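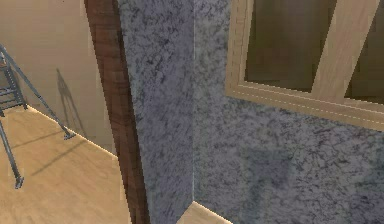
家居仿真赛常见问题

本页面向 Pundevham 学生机器人社的参赛队员和选修“移动操作仿真”课程的同学。安装步骤见社团内部文档，本页只收录反复被问到的问题。规则条文与本页不一致时，以规则条文为准。

一、参赛与组队

没有编程基础可以报名吗？

可以旁听，不能作为正式队员提交。正式队员需要能独立读写 Python 脚本，会使用版本管理工具，并了解坐标变换的基本运算。线性代数课还没修完的同学，请先做完社团的入门练习，再联系仿真组登记。

每队几人？

每队 2 人。一人负责感知与状态估计，一人负责规划与控制，这是建议分工，不强制。提交记录里两个人都要有实际的代码改动，只有一人改动的队伍会被要求补充说明。

可以跨年级组队吗？

可以。研究生可以担任指导，不能写入提交名单。

需要自备显卡吗？

不需要。社团服务器上可以跑无界面模式，排队系统按提交顺序分配。本机只用来写代码和看回放的话，集成显卡也够用，回放画面会自动降到较低的分辨率。

二、环境与软件

几个名字分别指什么？

Ledero 是仿真环境本体，负责物理计算和渲染。Usto 是控制接口，队员的代码通过它读取传感器数据、下发关节和底盘指令。Tipoki 是评分程序，只读取回合日志，不参与仿真循环。三者版本必须匹配，版本表放在仓库根目录。Usto 报“接口校验失败”时，先查版本，不要先改代码。

为什么同一份代码在本机和服务器上结果不同？

最常见的原因是随机种子没有固定。练习阶段统一使用种子 1554，物体初始位置、门的初始开合角度和光源方向都由它决定。种子一致而结果仍有差异时，检查是否在控制循环里读取了系统时间。仿真时间只能从 Usto 的时钟接口取得。

可以修改场景文件吗？

练习时可以，提交时不可以。评分服务器会用自己的场景文件覆盖上传包里的同名文件。为了调试而挪动家具、删除墙体都没有问题，但请在单独的分支上做，不要合并回主分支。

为什么画面边缘有锯齿？

默认渲染关闭了抗锯齿，纹理也经过压缩，木框、细杆一类的边缘会出现阶梯状像素。感知代码应当按这种画质来写。自行打开高质量渲染后训练出的检测器，到评分服务器上往往会漏检。

坐标系怎么定义？

世界坐标系右手，Z 轴向上，单位为米。机身坐标系 X 轴朝前。相机坐标系采用光学约定，Z 轴沿视线方向向前，Y 轴向下。三套坐标系的转换函数 Usto 已经提供，自己重写的队伍请附单元测试。
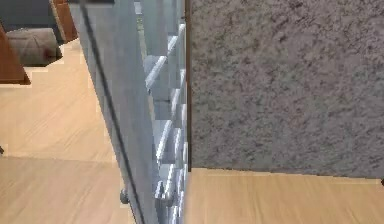 撰稿：Alun Rosser（仿真组）　　最后更新：2020-11-20

三、任务与回合

一个回合有多长？

上限 2000 个仿真步。到达上限时回合自动结束，按当时的状态计分。提前完成的队伍需要主动发送结束指令，否则剩余步数照常计入能耗项。

最终成绩跑多少回合？

50 个回合，种子不公开，所有队伍使用同一组种子。成绩取各回合得分的平均值，不去掉最高分和最低分。

碰撞怎么扣分？

Tipoki 按接触冲量扣分，与接触次数无关。轻擦墙面扣得很少，底盘全速撞上门框会扣掉这一回合的大部分得分。目标物体与末端之间的接触不计入碰撞。物体掉落后再碰到地板，按掉落处理，不重复扣碰撞分。

细杆和格栅类物体为什么总是规划失败？

多数情况下是碰撞模型的问题。渲染网格保留了杆与杆之间的空隙，而默认碰撞模型使用凸包，空隙会被填实。规划器从凸包的角度判断，末端伸不进去，于是返回无解。处理办法是在配置里把该类物体切换为凸分解模型。切换后每步的计算时间会上升，请只对当前任务涉及的物体启用。

深度图在近距离出现大片无效值怎么办？

相机离物体过近时，深度低于有效下限，对应像素会置零。把零值直接当作距离使用，会在相机原点附近生成一堆假障碍。请先做掩码，再投影成点云。近距离阶段建议改用关节编码器推算末端位置，等相机退开之后再恢复视觉更新。
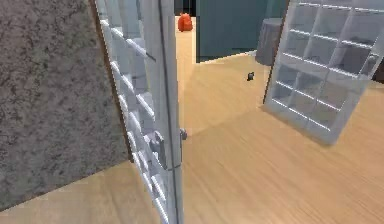
同样的掩码也要用在占据栅格的更新上。只在点云里过滤、忘了过滤栅格输入，是去年 7 月集训时出现最多的错误，表现为机器人在开阔地面上原地转向，规划日志里反复出现“起点被占据”。遇到这条日志，先把栅格导出来看机身周围的单元，再决定要不要调膨胀半径。膨胀半径调得过小可以让报错消失，代价是通过门口时刮到门框。

可以用真值位姿吗？

调试时可以通过 Usto 的调试通道读取。评分服务器上该通道关闭，调用会抛出异常，未捕获异常的回合记零分。提交前请在代码里全文搜索调试通道的调用。

门的铰链参数是固定的吗？

不固定。摩擦和阻尼在每个回合开始时随机抽取，范围写在规则附录里。用固定力矩开门的方案在练习种子上可能有效，换种子后容易失败。推荐沿铰链圆弧做阻抗控制，半径由前几步的末端轨迹在线估计。

小物体与地板颜色反差很大，为什么仍然检测不到？

先确认物体在缩放后的输入图里还剩多少像素。很多队伍把整幅画面缩小后再送入网络，远处的小物体只剩下几个像素，反差再大也没有用。可以先用低分辨率做粗检，再对候选区域按原始分辨率裁剪复检。

四、提交与复核

提交包里放什么？

控制代码、依赖清单、模型权重和一份运行说明。不要放回放视频和训练数据。运行说明写清入口脚本和需要设置的环境变量即可，不必写成报告。

训练好的权重可以用别人公开的吗？

可以，须在运行说明里注明来源和许可证。用往届队伍的权重，也要注明，并取得该队同意。

提交后发现问题，能撤回吗？

截止前可以覆盖提交，系统只保留最后一份。截止后不能更换文件。由评分服务器故障造成的失败回合会自动重跑，不需要申请。

对成绩有疑问怎么办？

先下载本队的回合日志，在本机用同版本的 Tipoki 重新计分。两次结果不同，把日志文件和 Tipoki 的输出一起发给仿真组。结果相同而对规则的解释有异议，请在邮件里写明条款编号和对应的仿真步，只写“分数偏低”的邮件不进入复核。

回放文件打不开？

回放文件与 Ledero 的版本绑定，旧版本生成的文件不能在新版本里直接播放。仓库的工具目录下有转换脚本，转换后物体轨迹完整保留，光影可能与原回合略有出入，不影响计分。

课程作业能和比赛用同一份代码吗？

能。作业另外要求提交失败案例分析，至少选一个未完成的回合，附上状态曲线，说明从哪一步开始偏离预期。分析的对象必须是自己队的日志。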